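Tuesday, gone eleven at night

Should be asleep, but my head is full of today! I've wondered for years whether a machine could tidy up after me, and I finally spent a whole afternoon at Kirnton with the people trying to teach one. Povilas let me have a go myself, with a gripper in each hand, and I was hopeless. You squeeze, you miss, you squeeze again. My own fingers have never seemed so clever.

Hanging things up is the chore I'd pay good money for (my bedroom chair can vouch for that).

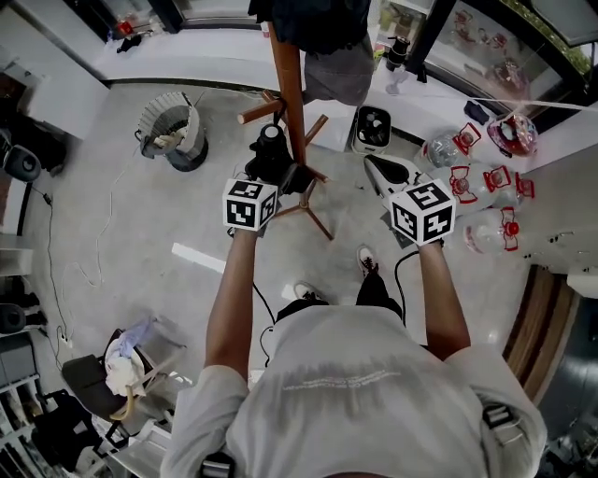

Cloth is the beast, Povilas says. A bottle keeps its shape wherever you drop it, but a jumper is a new puzzle every time, and then there's the peg to find as well. He wants 100 good goes at each chore before he'll even talk about results, and coats are at 33. I asked if I'd have a machine doing my hallway in 3 years. He laughed and said bottles maybe, coats no.

I don't care, I'm thrilled it's this close. Going back in November if they'll have me. Must ask about duvet covers.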